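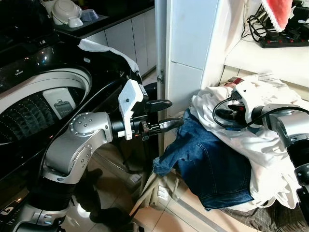

Laundry, round two. The jeans are at the front of the pile, on the mat.

Right, quick one tonight because I've got twenty minutes before I have to go and fetch the shopping. Laundry. I said in July I'd write something about the new routine and then didn't, so now it's a proper backlog post.

Background for anyone who skipped the last few. Old machine died. Front loader, Inga, the one that came with the flat, it had been walking across the floor on the spin for months and then one morning it just hummed at me. Repair quote was 190 for a part plus whatever the call-out was. No thank you. Went for a top loader instead, black one, lid on the top, no more kneeling on the floor with my head in the door looking for the last sock.

Things I like so far. Not bending down. Being able to lift the lid and chuck in the thing you've just found on the back of the chair. The lid makes a nice soft clunk. Also it's narrow enough that there's a gap by the wall, tho the gap has already eaten a flannel and I had to fish it out with a coat hanger.

Things I don't like. Shiny black shows EVERYTHING. Dust, fingerprints, dribbles of softener. I wipe it and by teatime it looks like I never bothered. If I was choosing again I'd have white. Also you lose the top as a shelf. With the old one I used to fold on it, keep the peg bag on it, leave my tea on it. Now anything I put down up there has to come off again before I can get in. So towels end up hung over the edge, which I keep telling myself is temporary.

So, folding and sorting happens on a mat now. Grey one with a pattern, from Wadum, was meant for the hall and was the wrong size for the hall. Everything gets tipped out in one heap and I go through it from there. Order goes:

Jeans and anything heavy first. Pockets. Always the pockets, I washed a bus pass in spring and a whole packet of tissues the week after and I was picking white bits off a navy jumper for days.

Then whites out into their own pile. I used to not bother and everything went the same sad colour.

Towels on their own. They take ages and they make the rest of the load take ages too.

Whatever's left goes in together on the 30 wash and takes its chances.

Jeans I turn inside out, cold-ish wash, and they hardly ever go in the dryer at the launderette any more. The pair up top have gone pale on the back and I'd like to get another year out of them. Hung by the waistband they dry quicker than by the legs, or mine do anyway.

Powder: trying the Tesar one, the big box, 2 scoops for a full load. It's fine. Bit strong smelling. The liquid from Zillinside was nicer but it left a sort of film round the rim and I got fed up of cleaning it. Might go back to it when the box runs out, which at this rate will be next year, its enormous.

Somebody asked in the comments whether a top loader gets things as clean. Can't tell much difference on everyday stuff. Shirt collars come out a bit worse so I rub a bit of soap in first. Tangles are the real pain. Sleeves wrapped round trouser legs wrapped round a pillowcase, you pull one thing and the lot comes up in a rope. Not overfilling helps. I overfill.

Still to sort: a proper hook for the towels, somewhere for the peg bag, and a lamp becuase it's gloomy back there in the evenings. Had a look at shelves for over the machine but the lid needs to open all the way so they'd have to go up quite high and then I can't reach the powder.

Anyway. Shopping. Will do the airer post next, I have opinions about airers.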